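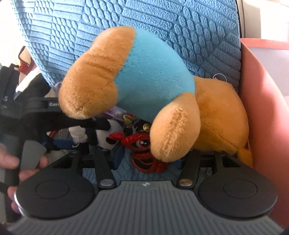
*Figure 7. Plush toy with turquoise torso and orange-brown limbs, on blue embossed cushion. Bin at right.*

## 4. Sorting and loading soft toys

This section applies to the Enholm play corner set: one floor cushion, one open bin and the stacking shelf. Assemble the shelf (Section 3) before loading the bin.

### 4.1 Before you start

- Place the cushion on a clean, level floor, embossed side up.
- Stand the bin against one side of the cushion. Leave no gap in which small parts can collect.
- Keep a second container within reach for hard toys.

> **Note:** The Vakard cushion cover has a raised pile. Toys with hook-and-loop patches will catch on it and pull the fibres. Close all patches before placing a toy on the cushion.

### 4.2 Separating plush from hard toys

1. Empty mixed toys onto the cushion in a single layer.
2. Lift each large plush toy by the torso. Do not lift by a limb, tail or hanging loop.
3. Check underneath. Glossy figures and other hard pieces are easily hidden below a large plush toy, as in Figure 7.
4. Move hard toys to the second container.
5. Repeat until only plush remains on the cushion.

**CAUTION:** Do not drop hard figures into the bin with plush. Moulded points and ridges can snag short pile and transfer colour to light fabric.

### 4.3 Inspecting plush

Inspect each toy on the cushion before it goes into the bin.

1. Run a thumb along every seam, including the seams where limbs join the torso. Puckering is normal on stuffed limbs. Open stitches are not.
2. Press each limb from the tip toward the torso to even out the filling.
3. Brush ruffled pile with a dry, soft brush in the direction of the nap.
4. Pull lightly on any loop of thread or plastic. Cut off retail tag loops flush with the fabric. Leave sewn hanging loops in place if they are sound.
5. Set aside any toy with exposed filling or a loose eye.

**WARNING:** Loops and detached eyes are a hazard to children under three. Discard cut loops immediately.

### 4.4 Loading the bin

1. Put the largest toys in first, torso down, limbs folded inward.
2. Fill the corners with small plush.
3. Stop when the toys are level with the rim. Do not compress.

| Bin model | Height (mm) | Shelf position |
|---|---|---|
| Bustamante low | 600 | Lower or upper |
| Bustamante tall | 800 | Lower only |

The tall bin must not be placed on the upper shelf, loaded or empty.

### 4.5 Cushion care

Vacuum the cover with the upholstery nozzle at low suction, following the raised bars and then crossing them. Dust settles in the grooves between the shapes. For marks, use Arorus fabric cleaner on a white cloth and test it on the underside first. Do not iron the cover or put it in a tumble dryer. The embossing will flatten and cannot be restored.

Allow the cover to dry fully before returning toys to it.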